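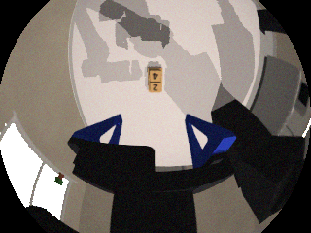

What is left before the old login service can be switched off?
Two client applications still request tokens from the old endpoint, and both have to be moved and tested before the shutdown in January.

Progress report, Clestel login migration
Prepared by Kusum Bajpai for Dinesh Nishad
July 20, 2025

Accounts. All 3181 user accounts have been copied to the new database. Password hashes were kept as they were and are upgraded at the next login. 44 accounts failed validation on import, all with duplicate email addresses. Geeta Yadav is merging these by hand.

Applications. The Pruvent dashboard and the mobile API now use the new token service. The Wulenus reporting tool and the billing export do not. Billing export uses a library that cannot refresh tokens, so Chak-lun Tsai is replacing the library first.
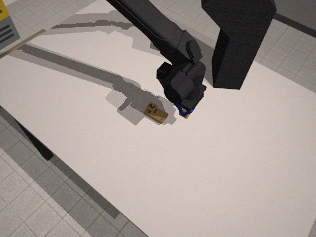 Load on the token service is within limits. At 300 requests per second the staging server held its response time target, with one worker restart caused by a memory setting that has been corrected. Production runs the same build.

Configuration. Database credentials have been moved out of the repository and into environment variables. Old credentials were revoked on staging. Revocation on production waits for the billing export.

Budget. 20 developer days remain. The Wulenus work is estimated at eight, billing export at seven.

Open item: Kuldeep Maurya needs a decision on how long to keep the old access logs. The export script is ready for either storage option.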